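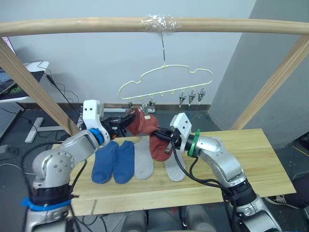 Progress report: small-item drying and pairing, Storkurholm laundry room
Prepared for the Clukisora fund, covering April through June

1. Where the money stands

The grant was $600. We have spent $343 of it, nearly all on hangers, clips, tape and lumber for the racks. The rest is unspent and I would like to keep it that way until the points in section 4 are settled. The application promised results by the end of June. Some of what was promised can be reported. Some of it I would not put my name to yet.

2. What was built

The tabletop rack is a light wooden pole resting on diagonal posts at each end. It is plain work and suits the purpose. A clip hanger hangs from the pole on its wire hook, over the table, so that socks can be laid out flat underneath and hung one at a time. That arrangement is the best idea in the project. Under the old system the socks went straight from the basket to the line, and odd ones were discovered at folding time, when it was too late to look for the partner in the next load.

The joint between the hook and the pole bothers me. The hook stays put by means of clear plastic tape wrapped around the wood near the middle. Tape was meant to be a stopgap in April. We are still using it. I have asked twice for a notch or a screw eye, and been told twice that the tape is holding. It may well be, but a laundry room is damp and I doubt anyone wants to be replacing tape every month. The cost of a screw eye is not a serious objection.

3. The hangers

We bought the pale yellow-green plastic ones from Dukico, with the cloud-shaped top and the metal clips along the bottom bar. The application said a hanger made for small items would "transform" the handling of socks. I did not write that sentence and would have argued against it. What we have is a decent hanger. The clips open easily and grip a sock near the top without trouble. The bumps along the top edge do nothing for us, but they came with the model.

A more practical complaint is the way the clips get used. People crowd the socks toward one end and leave the other end of the bar empty, and the hanger tips. With a full set of socks on it, evenly spread, the problem goes away. With one or two socks it doesn't. The instruction sheet now says to start from the middle. I can't say yet that anyone reads the instruction sheet.

Clipping by the cuff with the toe hanging down is now standard. A few people prefer to clip by the toe and claim the cuff keeps its stretch better that way. I have seen no difference and have not changed the sheet.

4. Results claimed and results I can support

The log shows 451 socks hung in the period. Of these, 66 had no partner at the end of the wash. The draft summary circulated in May called this "a dramatic reduction in lost socks." We have no figure for lost socks before April. The Beltrán building kept a box of odd ones, but the box was emptied over the winter and no count was made. A reduction from an unknown number is a guess, and I have taken the phrase out.

I am also unsure what an unpartnered sock means in the log. Early entries counted a sock as single if its match was in a different load. Later entries waited until the end of the week. Both kinds of entry are in the total, so please don't quote the 66 anywhere without saying so.

Drying times were supposed to be recorded too. They were written down for the first few loads and then dropped. What survives is too thin to use, and I would sooner report nothing than report that.

I can stand behind two things. Laying socks flat on the table before hanging makes an odd one obvious right away. Thick socks also need more room between clips than the application allowed for, so the number of socks per hanger in the original plan is too high.

5. Next period

Replace the tape with a proper fixing. Settle on one rule for counting singles and start the log over. Record drying times for every load or drop them from the plan altogether.

The Beltrán building has asked for a rack of its own. I would hold off. The one at Storkurholm should go through a humid summer first, and the remaining $257 will still be there in the fall. If the fund prefers to go ahead sooner, please let us know before lumber is ordered, as the posts have to be cut to suit a lower table.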